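Dia aberto na Echeverri: notas para a fala

Duração prevista: 11 minutos, com perguntas à parte. Falar devagar. Da última vez a Farah disse que eu parecia um leiloeiro.

Slide 1. Título

Boa tarde. Agradecer à organização, agradecer a quem veio depois do almoço. Dizer logo que não sou engenheiro: escrevo manuais de operação na Seltitora, e em abril mandaram-me à Echeverri ver como ensinam robôs a pegar em coisas. Voltei com um saco de pano, uma caneta e estas notas. A caneta já não escreve.

Perguntar à sala quem já foi a um dia aberto de laboratório. Esperar pelas mãos. Se forem muitas, saltar o slide 2.

Slide 2. O que é um dia aberto

Para quem nunca foi: entra-se, recebe-se um crachá com o nome mal escrito, ouve-se uma pessoa da comunicação dizer "o futuro" quatro vezes antes do café. No meu crachá a empresa era a Killano. A Killano é nossa concorrente. Usei-o o dia inteiro e fui muito bem tratado.

(Pausa. Se não rirem, seguir em frente sem insistir.)

O programa prometia três coisas: visita guiada, demonstração, conversa com a equipa. Por esta ordem. Na prática a demonstração começou quando a visita guiada ainda estava no elevador, e metade do grupo chegou a meio.

Slide 3. A expectativa

Confessar a expectativa. Eu queria um braço enorme, uma gaiola amarela, uma luz rotativa, alguém a gritar "afastem-se". Tinha levado sapatos fechados de propósito, porque o e-mail pedia. Vinha em negrito.

O que encontrei foi gente com garras na mão. Garras de pegar, seguras por pessoas, cada uma a fazer com elas aquilo que faria com os dedos, só que mais devagar e com mais palavrões. A máquina aprende depois, com as gravações. O trabalho do dia é humano e tem muito de trabalho de escritório: senta-se, pega-se, pousa-se, repete-se.

Citar a Farah Lumbantobing, que conduziu a demonstração: "O robô é a parte fácil de mostrar. Isto é a parte que dá trabalho." Disse-o com ar de quem já o tinha dito a outros grupos nessa manhã.

Slide 4. Os números

Só um slide com números, prometo. O objetivo da equipa para aquela tarefa eram 1.000 repetições. Quando o nosso grupo chegou, iam na 101. Perguntei se estavam atrasados. A Farah respondeu que dependia de quem perguntava.

Explicar por que tantas: cada pega sai um pouco diferente, e é essa diferença que interessa. Um gesto perfeito repetido sempre igual ensina pouco. Foi a melhor notícia que recebi nesse dia, porque nenhum dos meus gestos saiu perfeito.

Nota para mim: não entrar na discussão sobre qualidade de dados. Há sempre alguém na terceira fila que quer essa discussão. Remeter para o intervalo.

Slide 5. A minha vez

Aqui contar devagar, é o centro da fala.

Os visitantes podiam experimentar. Ofereci-me, em parte por curiosidade profissional e em parte por estar na primeira fila e não ter para onde fugir. A tarefa escrita na folha era "pegar, rodar, pousar". Três verbos. Escrevo manuais há muito tempo e sei o que três verbos escondem.

Primeira tentativa: peguei no ar. Segunda: empurrei o objeto para fora do alcance e tive de o ir buscar com a mão, o que anula a gravação. Terceira: peguei, rodei e fiquei sem saber como pousar sem largar de uma certa altura. A Farah disse "pode respirar".

A garra pesa pouco nos primeiros minutos. Depois pesa. Quem escreve "segure a ferramenta confortavelmente" num manual devia segurá-la uma manhã inteira. Eu escrevi essa frase. Está na página 4 de um manual nosso, e já pedi a correção.

Slide 6. O trabalho à mesa

(Mostrar a fotografia e ficar calado uns segundos. Deixar as pessoas olhar.)

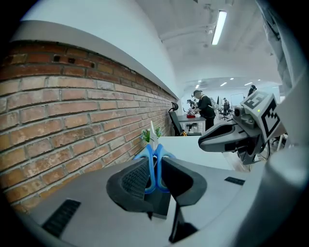
DEMONSTRAÇÕES E VISITAS

Dizer: uma tesoura. Cabos de plástico azul, entre dois dedos pretos. Foi isto que vim ver, e digo-o sem desprezo nenhum, porque uma tesoura é um objeto traiçoeiro. Tem dois buracos, abre quando não se quer e nunca fica virada para o lado que convém.

Apontar para a segunda garra, à direita, com o cubo branco em cima. Os quadrados pretos do cubo são marcadores: servem para o sistema saber onde a garra está e como está inclinada. Ao meu lado, uma visitante da Esstead perguntou se era um código para ler com o telemóvel. Tentou. Não abriu nada.

Reparar também na parede de tijolo e no vasinho verde. Eu tinha imaginado uma sala branca, com sobrepressão e toucas. Há uma planta. E lá atrás há gente ocupada com outra coisa, junto a uma mesa, de volta das suas coisas, o que num dia aberto me pareceu um sinal de saúde mental.

Slide 7. O que levei para casa

Duas coisas, e depois deixo-vos ir.

Uma: as instruções. A folha da bancada tinha sido reescrita tantas vezes que a versão ia em letra, depois em número, depois em letra outra vez. Perguntei quem a revia. Quem a usa, disseram. Na Seltitora quem usa o manual preenche um formulário, e o formulário vai para uma caixa de correio que eu conheço bem, por ser minha.

Outra: o ritmo. A demonstração aguentou interrupções, perguntas repetidas e um senhor que quis saber, com toda a seriedade, se o robô ia ficar com o emprego da tesoura. A equipa parava, respondia e retomava. Gostava de ter filmado isso para mostrar aos nossos formadores.

Se houver tempo, contar a história do elevador. Se não houver, não contar, a história não é assim tão boa.

Slide 8. Perguntas

Respostas preparadas:

Quanto custa? Não sei. Perguntei e deram-me o saco de pano.

Vamos comprar? Não me cabe a mim. O relatório está com a direção.

O robô já pega na tesoura sozinho? No dia em que lá estive não o vi fazer isso. Convidaram-nos a voltar, e desta vez pedi o crachá com o nome certo.

Agradecer outra vez. Desligar o microfone ANTES de comentar a sala com a Farah, se ela vier.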